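Clistwood council to replace kerbside e-waste pickup with fixed drop-off depot

Clistwood council has voted to end its twice-yearly kerbside collection of electronic waste and replace it with a permanent drop-off depot on Lauritsen Road. The depot will open on the first Friday in December, and the final kerbside round will run the month before.

Under the new arrangement, households will be able to leave up to 13 items per visit at no charge. Businesses with a Clistwood address will pay a gate fee by weight, to be set when the council adopts its next schedule of fees. Items left on the nature strip after the last kerbside round will be treated as dumped rubbish.

A report tabled at the meeting put the weight of electronic waste collected from the kerb last financial year at 319 tonnes. Televisions and monitors made up the largest share, followed by printers and desktop computers. The report found that a large portion of the material had been rained on, stripped for cable or broken in the compactor truck before it reached the sorting shed, which lowered its grade and the price paid for it.
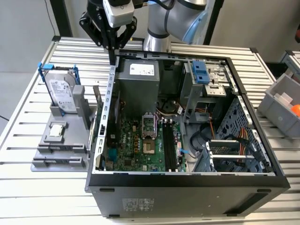
Vilhjálmur Thorlacius, the council's manager of waste and resource recovery, told the meeting that the kerbside service had been designed when most of what residents threw out was whitegoods. Electronic items were added later without a change in vehicle or method.

"A compactor is the wrong vehicle for this material," he said. "Once a circuit board has been crushed in with a microwave oven, the cost of separating the two is more than either is worth."

The depot will occupy the former Banberg timber yard, which the council has leased for an initial term of five years. The site has an existing weighbridge and a covered area that will be divided into bays for screens, computers, printers, small appliances, and batteries and lamps. Staff will direct vehicles to the correct bay. Residents will not be permitted to remove items from the bays.

Material will be transported under contract by Tovora, which currently handles the council's scrap metal. The contract requires the company to report monthly on the weight received in each category and the amount sent to landfill. Ferrous metal, aluminium, copper cable, circuit boards and mixed plastics will be recorded separately. Power supplies will be counted as their own category for the first year so that the council can decide whether separate handling is worthwhile.

Lithium batteries remain the main safety concern. Two fires in collection vehicles were attributed to them in the past year. Loose batteries must be taped at the terminals and handed to staff. Laptops, phones and cordless tools with batteries that can't be taken out will be accepted whole and stored in sand-lined drums away from the covered area.

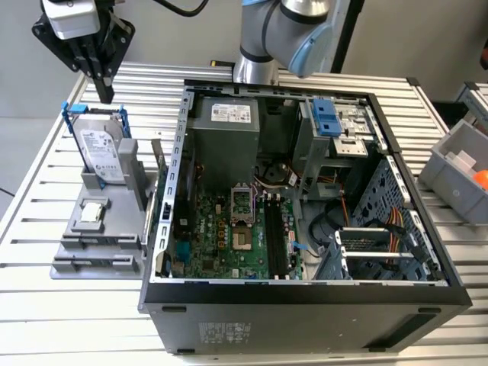 Data on hard drives and phones remains the responsibility of the owner. The council will not issue certificates of destruction to households, although Tovora will offer the service to businesses for a separate fee. Residents are advised to erase or remove storage drives before dropping off a computer.

Councillor Dušan Shehu voted against the change. He said residents without a car or trailer would be worse off, and moved an amendment to keep one kerbside round a year for pensioners and people with a disability. The amendment was lost. Councillors instead agreed to trial a booked home pickup, limited to 100 addresses in the first six months, with a report on cost and demand to follow.

The depot will be open Friday to Monday from 8 am to 4 pm and closed on public holidays. Proof of address will be required at the gate – a rates notice, driver licence or recent utility bill will be accepted. Gas bottles, smoke alarms, paint and solar panels will not be taken at Lauritsen Road and should continue to go to the main transfer station.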